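MEDIA RELEASE

For immediate release

Esetti releases Gullar 3, grasp planning software that tells the operator why it chose a grasp

DURNSIDE - Esetti, a developer of software for small robot arms, has today released Gullar 3, the new version of its perception and grasp planning package. The release brings a rewritten pose estimator, a planner which keeps a record of its decisions, and a set of tools for reviewing a day of work at the bench without opening the source code.

Gullar is used by laboratories, repair workshops and small packing businesses that have one or two arms with a parallel gripper and a small camera at the wrist. These customers usually do not employ a robotics engineer. They have a technician who also looks after many other things, and who needs to know by Tuesday morning why the arm refused a certain object on Monday night.

"In the earlier versions the planner gave you a grasp or it gave you an error code," said Raphaël Perrin, head of software at Esetti. "The code was correct but it was not very useful. Our customers were phoning us to ask what it means, and we had to ask them to send the recording. With Gullar 3 they can look at the recording themselves, and in most cases I think they will see the answer before we would."

What is new in the pose estimator

Gullar works from the colour picture of the wrist camera. The older estimator searched first for the outline of an object and then for its position on the work surface. This worked well for plain objects on a plain surface, and less well for everything else. Two kinds of items made trouble again and again: objects with a printed picture on the top, where the edges inside the print were taken for edges of the object, and objects standing on a surface with a pattern of its own, such as speckled counters and stone tiles.

The new estimator treats the print and the body as separate things. It looks for the planes of the object, decides which plane is the top and which are the sides, and only then measures the rotation. When a side wall is visible, its plane is used to correct the estimate of height. When no side wall is visible, the software says so in the record and uses a more cautious approach height.

The estimator also handles uneven light in a different way. A line of shadow across a counter was sometimes read by the old version as the border of the work surface. Gullar 3 compares the texture on both sides of the line, and if the texture continues, the line is marked as light and is not used for planning.

Esetti tested the estimator on 1,734 recorded approaches from its workshop in Durnside. The recordings were made on ordinary counters and tables, under the ordinary lamps of the building and beside the windows. Of these, 921 were approaches to objects with printed surfaces. The full set of results, including the approaches where the estimator was wrong, is supplied with the release notes, and each result can be opened in the review tool together with its pictures.

A planner that keeps its notes

The planner in Gullar 3 is built on a new module called Shehu. For every approach, Shehu makes a list of possible grasps, gives each one a score, and writes down which terms made the score higher or lower. The terms have names in everyday words: clearance on the left finger, clearance on the right finger, wall angle, distance to the counter's edge, unknown area nearby. The operator can change the weight of each term in a settings file or with a slider.

An important change is the handling of offset. When the object is closer to one finger than to the other, a parallel gripper that simply closes will push the object across the surface until the second finger meets it. For a heavy item this is a load on the finger, and for a light item it may turn the item away from the planned angle. Shehu calculates the offset before closing. If it is larger than the limit set by the operator, the wrist is first moved sideways or rotated, and the estimate is made again from the new position. The operator can also choose to allow the push, as some customers do with soft goods.

The second change concerns dark areas. Beyond the edge of a counter there is often floor, or a shelf, or cables, and the camera receives very little light from there. Gullar 2 treated such an area as free space if it saw nothing in it. Gullar 3 treats it as unknown. The arm may be moved over it only with the operator's permission, which can be given one time or saved in the map of the work cell.

Keegan Hawthorne, who leads customer support at Esetti and wrote a large part of the review tool, said the change to unknown space was the one most requested.

"People were asking for it after the arm had touched a cable, or a power strip, or the handle of a drawer," said Hawthorne. "It makes the arm a bit slower in the first hour, when it is asking for permission. After this hour you hardly notice it. I would rather have the question at the beginning."

The review tool

The review tool opens in the browser and runs on the same computer as the planner. No recording leaves the building unless the operator exports it. Each approach is displayed as a strip of wrist camera pictures with the record of the planner beside it. The operator can stop at any picture, see the candidate grasps at that moment, and ask what would have been chosen with other weights. The answer is calculated again from the stored data, so the arm does not need to be switched on.

Recordings can be marked with a label and collected in sets. A set can be played against a new version of the software before the new version is installed on the arm. Esetti uses the same function for its own testing, and the sets from Durnside are included in the download as a starting point. They include tins, boxes, cups, tools and folded cloth, on several kinds of surface.
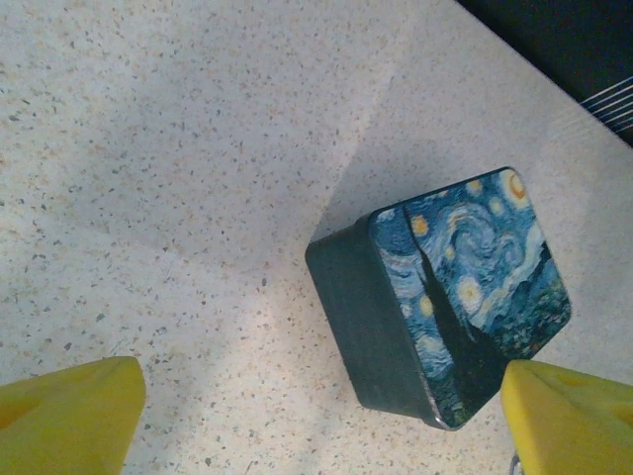 A tin with Van Gogh's "The Starry Night" on its lid, between the gripper's yellow fingers on a speckled counter. Wrist camera view.

The tins have become favourite test objects among the developers. A painted lid has many strong curves that do not follow the shape of the tin, and a tin turned at an angle asks for a correct rotation before the fingers can be brought parallel to its walls. With the painted sky on top and a plain dark wall at the side, the two planes are also very different in colour, and an estimator which trusts colour too much will take them for two objects.

"I have looked at that painting more often in the last months than in all my life before," said Perrin. "When we started, the software was very interested in the big swirl. It wanted to find a round object there. Now it reports a square top with rounded corners, and it leaves the sky alone."

Compatibility and upgrade

Gullar 3 supports the same arms and grippers as the previous version. Finger shapes are described in a short text file, and customers who print their own fingers can enter the width, the length and the angle of the inner face. The masking of the fingers in the camera picture is now done automatically at start-up. In earlier versions it was drawn by hand, and it had to be drawn again each time the camera was moved in its holder.

Work cell maps from Gullar 2 can be imported. During the import, all regions formerly marked as free because of missing data are changed to unknown, and a list of these regions is shown to the operator for checking. Custom scripts that read the old error codes will continue to work, as the codes are still written beside the new record. Esetti plans to keep them through the whole life of version 3.

Known limits are described in the release notes. Transparent objects are still not supported. Polished metal is supported only when the operator has set a maximum glare value for the cell. Very thin objects lying flat, such as cards and single sheets, can be located by the estimator, but the planner will not propose a grasp for them with standard fingers.

Availability

Gullar 3 is available for download from today to all customers with a current licence, at no additional charge. New licences are offered per arm, for a workshop or for teaching. Schools and colleges may use the review tool and the Durnside recordings without a licence, also when they do not own an arm. The manual is available in English and French, and the French edition was revised together with the English one for this release.

An online demonstration will be held in December, in two sessions, one at 9 a.m. and one at 4 p.m., so that customers in different time zones can take part. Registration is open on the Esetti website. Questions about particular objects or surfaces may be sent in advance with a recording attached, and the support team will try to include them in the program.

About Esetti

Esetti develops perception, planning and review software for small robot arms. The company has its office and test workshop in Durnside. Its products are Gullar, for grasp planning, and the Shehu module, which is also offered separately to developers who have their own perception software and need only the planner.

Media contact

Keegan Hawthorne
Customer Support and Communications, Esetti, Durnside

Screenshots of the review tool and a copy of the release notes are available on request.

- ENDS -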